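Two Arms, One Table, No Deadline

11/25/21

The builder would like it known that the table came first. "Everybody asks about the arms," she says. "The arms came in boxes. I lost a month of my life to the table."

She asked to go without a name here, on the grounds that her employer believes she has hobbies like pottery. Her build lives in a shared workshop called Fillard, where members pay for floor space and argue about the coffee for free. The project is named Plovero. She claims the word means nothing and was the only thing the whole workshop disliked equally.

Plovero is a pair of black robot arms on opposite sides of a wood tabletop, set in a frame of black aluminum extrusion. The job she has given it is tidying: small bottles and small white knobs go out on the wood, and the arms are meant to pick them up and put them away. She calls this "the least glamorous thing two robots have ever been asked to do" and seems pleased about it.

The first version had one arm and a folding table. That was in April. "Every time it moved, the table moved back," she says. "It was like watching someone try to write on a trampoline." The folding table was retired to the snack corner, where it still shakes.

I asked why she didn't stick with one arm, given that one arm was already plenty of trouble. She gave this more thought than it deserved. "One arm knocks something over and it's a mistake. Two arms knock something over and they were working together."

She is stern on the subject of grippers. A simple two-fingered one, in her view, will do nearly everything a beginner wants, provided the beginner wants very little. She has sat through demonstrations of elaborate hands with a knuckle for every occasion and come home unmoved. Her complaint is with approach angles. Come in too steep and you push the thing into the table; come in too shallow and you send it to the neighbors. 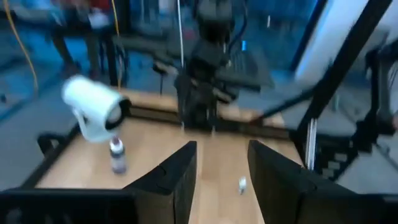 What it cost, and what it ate

The budget, when she first wrote it on the back of an envelope, was $300 for everything except the arms. She has kept the envelope. The extrusion and its brackets came to $548, bought from a surplus dealer called Bouchard who, she says, "is very generous with everything but money." The wood top was extra. So were the clamps, the cables, and the cables that replaced the first cables.

"I don't add it up anymore," she says. "I have a rule. If it fits in a coat pocket, it was free."

The software has its own name, Orby, and its own moods. Orby keeps a log of every attempted pickup, and on the evening I visited she scrolled back through it with the expression of someone reading old letters. The longest session on record ran to 222 attempts. She won't say how many of those worked. She will say that she ordered a pizza during it, ate the pizza, and regretted the pizza, all before the session ended.

Small things are the hard part. Bottles stand up and offer you their sides. A knob the size of a marble offers you very little, and then leaves. She went through a spell of blaming the fingers, then a spell of blaming the light, then a long spell of blaming the member who runs the table saw.
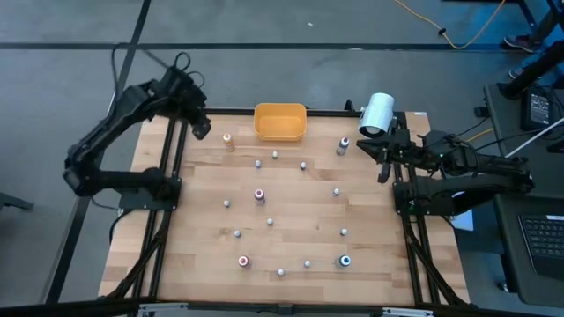
Setting up takes her around 60 minutes, most of it checking cables she checked the time before. She makes no apology for that. An arm with a snagged cable will pull until something gives, and in her experience the something is whatever took longest to install. She also insists on putting the pieces out by hand, in a different arrangement every run. Leave them in the same places, she says, and you end up with a machine that has memorized one evening.

Other members have opinions. One thinks she should sell it. Another wants it to sort screws, and has offered his own screws, which she has seen and declined. A third asked whether it could be taught to wash mugs, and was told that so could he.

She has a list of what comes next, and she read me part of it: better cable routing, a quieter power supply, a second bin. There was an item at the bottom she skipped. When I asked, she turned the page over and said it was about the table.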